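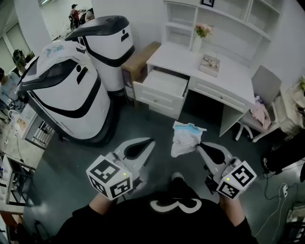
Plastic bag held in the right of two hand-held grippers.

Progress report to the Klinhom Fund
Project: Stinditz, a public record of senior national security vacancies
Grantee: Fallero Policy Research
Prepared by: Nantana Hemmin, project lead
Status as of Thu 28 November

1. Scope

The grant covers a searchable record of Senate-confirmed positions in defense, diplomacy and intelligence. For each position the record shows who holds it, on what authority, and for how long it has gone without a confirmed holder. The work plan divides this into data collection, coding rules, the public site and a written analysis. Collection and coding are the subject of most of this report. The site is covered briefly in section 4.

2. Data collection

The record now holds complete entries for 60 positions. An entry is counted as complete when the start and end date of every tenure has been matched to two separate sources, one of which must be an official notice, a nomination record or a resignation letter. Press reports are accepted as the second source only.

A further 28 positions have partial entries. In most of these the departure date is the open item. Resignation letters often name an effective date that is later moved, and the letter itself is not always corrected. We record both dates and use the later one when calculating the length of a vacancy, unless an acting official was named earlier.

Requests for records were sent to the departments for 20 of the partial entries. We have had 13 replies. Several gave dates without the supporting document, and those entries remain partial under our rule. The rest of the requests are still open, and we do not expect all of them to be answered within the grant period.

3. Coding rules

The rules were revised once in this period. The first version had a single code for "acting." This grouped together officials serving under the vacancies statute, officials serving under an agency's own succession order, and deputies who had been delegated the duties of the office without the title. The legal time limits differ among these groups, so the code was split. All entries finished before the change have been recoded and checked by a second reader.

Disagreements between the two readers were concentrated in the delegation category. In these cases the order of delegation is often unpublished and has to be inferred from signature blocks. Entries coded this way now carry a flag that will be visible to users.

We did not code reasons for departure. Reviewers of the first draft asked for this, and we considered it. Stated reasons are available for only part of the record, and the letters vary too much in form to compare. The full text of each letter is linked where we have it.

4. Public site

The site is being built by Itside under a fixed-price contract. Search by position and by department is working on the test server. Search by date range returns wrong results when a tenure crosses a change of administration. Itside has identified the fault and will deliver a fix in December. Public release has been held until then. The download file is not affected.

5. Budget

Spending is below plan on travel and above plan on legal review, the latter due to the recoding described in section 3. We request approval to move the unspent travel money to legal review. The total does not change.

6. Next period

Close or retire the partial entries. An entry will be retired if no second source has been found by the end of the period, and retired entries will be listed on the site with the missing item named.
Publish the coding rules with a change log.
Send the draft analysis to the Fund for comment ahead of outside review.

A decision on the transfer in section 5 is needed before the next invoice from counsel.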